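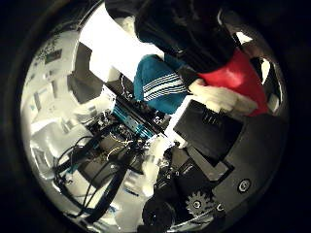 Slide 2: What we tried

2024-04-09
Eun-ji Ok
3 min read

Hello all, thanks for having me. I work on grasping at Brirnell with Trevor Naylor, and I'm going to talk about one small result that I'm rather fond of! The question was whether a gripper can learn to pick things up using only the view from its own wrist camera. Fisheye lens, no overhead view, no depth. (Pause here, Malcolm will want to ask about depth. Tell him slide 4.)

We recorded 150 grasps in November, then 200 more with the lights changed. The policy is Wendix, the same network Pauline used, with the crop taken off so it sees right out to the rim.

Slide 3: Soft things

Cloth is where I thought we'd come unstuck. A folded bit of fabric has no proper edge to aim for, and on a bright white surface half the picture is washed out anyway.

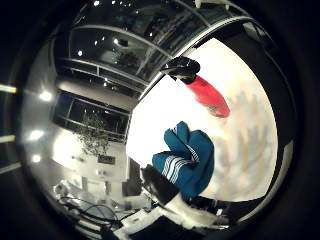 So we stopped asking for a grasp point and asked for a direction instead - move a bit, look again, move a bit more. That got us 102 good grasps out of the 150 in the first set, and most of the misses were the fingers closing too early.

Say the bit about closing speed. Don't go into the maths.
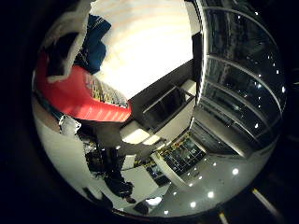
Slide 4: Depth, and what's next

Yes, Malcolm, we tried it. It helped with boxes and did very little for cloth. Next up is the Haworth gripper, with longer fingers. Questions!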